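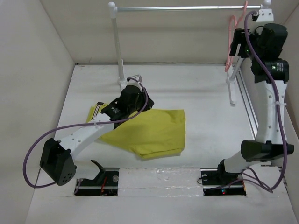 Momau cell: left arm at the cloth, right arm up by the hanger.

Andeo Garment Care, Groteo site
Monthly inspection checklist with comments: two-arm folding and hanging cell ("Momau"), finishing room
Month: June
Inspection started 7.10, before first shift, finished during the morning break
Marks used: OK / ACTION / N/A
Carried out by: finishing room safety rep with the shift lead

Section A. Before power on

A1. Floor of cell clean, no pins, buttons or loose thread
OK. Two pins found in the lint tray on the repair table next door. Please empty that tray at the end of the shift.

A2. Hanging rod secure, end caps tight
OK. Pushed by hand from both ends.

A3. Posts and feet under the rod firm on the floor of the cell
OK.

A4. Side rail clean, nothing resting on it
OK. Wiped down. People have been leaving tickets on it.

A5. Base plates of both arms tight, left and right
OK left. ACTION right: one bolt took a quarter turn. Recheck on Tuesday and write the result here.

A6. Purple cables tied to the arms, no rubbing, enough slack at full reach
OK. The cable makes a wide loop at the elbow on both arms and it needs that loop. Do not pull it tight to make it look neater. A tie cut off for cleaning has to be replaced before the cell is used again.

A7. Wiring at the base openings
ACTION. The wires can be reached from the front with a finger. We have asked Fu, who installed the cell, for covers. Until they are fitted, no wet cloths or spray near the front ledge. Use the dry brush.

Section B. Power on

B1. Lights on the arms come on and stay on
OK.

B2. Stop button works from both sides of the cell
OK. Tested three times each side.

B3. Arms hold position when stopped and do not drop
OK. The right arm sank slightly after a stop last month. Did not happen this time. Keep on the list.

B4. Grippers open fully with nothing in them
OK.

B5. Restart needs a person at the panel
OK. The cell does not restart by itself after a stop. Two people on lates thought it did, so this goes in the next shift briefing.

Section C. Work in progress

C1. Test pieces ready: one flat cloth, one pair of trousers, one hanger
OK. Use the plastic hangers. The wire ones are not approved for the cell.

C2. Garment laid with nothing hanging over the front ledge
OK with comment. Trousers are harder to lay than cloths because the waist end is heavy and slides. Lay the waist to the right and the legs to the left, and step back before pressing start. Smooth out the big folds first. Small creases are fine.

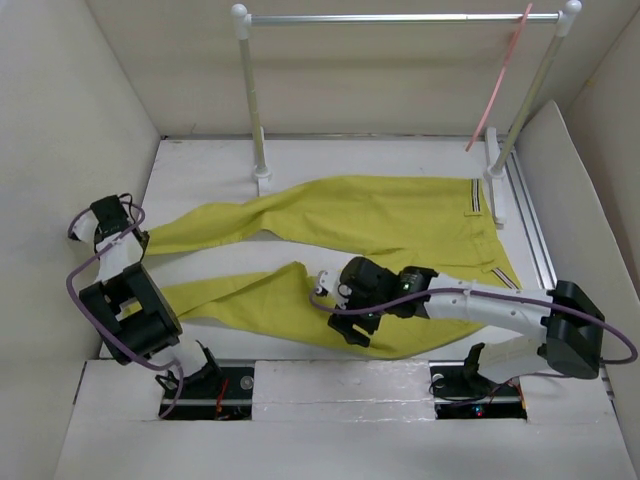

The rule on hands is the same for every garment. If a leg folds over on itself while the arms are working, press stop, wait for both arms to be still, then reach in. Three people told us they sometimes tweak the cloth while the arms are moving as it saves a restart. A restart takes 35 seconds. Please take them.

C3. Trims, flaps and zips checked for snagging
ACTION. Elastic and knitted trims can catch on the gripper fingers. Add to the sorting card: anything with a loose trim goes to the hand table.

C4. Nobody leaning over the cell from the front
ACTION. The ledge is at a handy height and people lean on it. Floor tape to be laid 50 cm back from the ledge.

C5. Noise at the operator's position
OK. Quieter than the presses.

Section D. People and the job

This section was added when the cell came in and is filled in by talking to whoever is on shift.

D1. Everyone using the cell has had the training
ACTION. Two from the late shift still to do. They should not load the cell until then, even to cover a break.

D2. Standing time
Comment. Folders used to walk between the table, the rack and the trolley all day. The person on the cell now mostly stands in one spot and watches. Sore feet and lower backs were mentioned by more than one person. Mat requested. Rotate every 80 minutes, and put the rotation on the board so it does not have to be asked for.

D3. Workload at the hand table
Comment. The cell takes the plain work, so what comes to the hand table is the awkward stuff -- fitted sheets, linings, anything with straps. Pieces per hour have gone down there and the people doing it were worried about how that looks. The hand table target is suspended until it has been worked out again on the new mix.

D4. Count of pieces
The cell has logged 1085 pieces since the last inspection. The log also shows who was signed in. Staff asked whether it is used for appraisals. The site manager's answer is no, and we have asked for that in writing.

D5. Wrist and shoulder complaints
Comment. Fewer from the folders this month -- too early to say why.

D6. Anyone working alone with the cell
OK. Not permitted before 7.00 or after the presses are off.

Section E. Open actions

Right base bolt, recheck: shift lead, Tuesday
Covers for base openings: Fu, date awaited
Sorting card, new line for trims: safety rep
Floor tape: maintenance
Training, two people: shift lead
Standing mat: ordered, not arrived
Written answer on the log: site manager

Cell passed for use with the above actions open. Keep this sheet in the folder by the panel, with last month's behind it.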